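Small Vanity Units: The Wipe-Down Gallery
Words by Noeline Pearce

I have read a good many promises about the easy-clean bathroom. Ovwood's showroom leaflet has a whole page on it, and the gist is that a white top and a chrome tap will more or less look after themselves. I don't believe it. I have owned three white basins and every one of them showed me exactly what I'd been up to.

So this gallery is about the plain little vanity unit and what becomes of it between cleans. No marble, no candles, no folded towels. Click through for the larger versions.

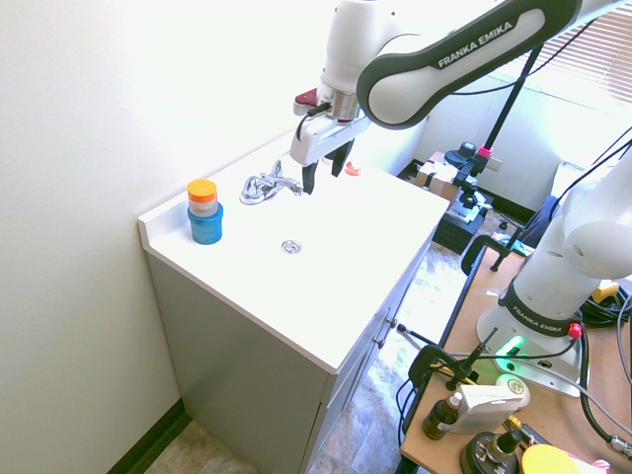

Grey cabinet, white top, two small silver knobs. It's the sort of unit you find in half the rented flats in Akatthorpe, and I've nothing against it. My doubts start with storage. The brochures tell you to keep the counter clear and put everything behind the doors, and then you try living like that for a week. Stacked pots in the back corner, like the blue one here with the orange-lidded jar on top, are what people really do. I'd call it a fair compromise, as long as somebody lifts them when the cloth comes round. Arturo Marchetti, who fits these for a living, thinks the low upstand along the wall is enough to keep splashes in check. I think he has never shared a bathroom with teenagers.

Now for the part I'm fussy about. Wiping the bowl is easy and makes you feel virtuous, so that's where everyone stops. The deck behind it gets a quick swipe, and the join round the tap gets nothing at all.

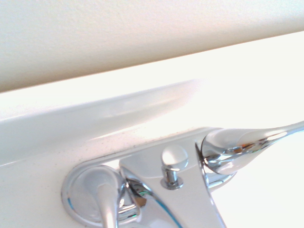 Dark specks along the top edge of the base plate. The chrome still shines, which fools people.

Iara Figueroa swears by an old toothbrush and washing-up liquid for that line. I've tried it, and it's better than the Palumbo spray I paid too much for – though you do have to keep at it. Dry the join with a bit of kitchen roll afterwards. If the specks come back within the week, I'd look at the seal before buying another bottle of anything.

More in this series: Shower trays, Kitchen taps, Behind the loo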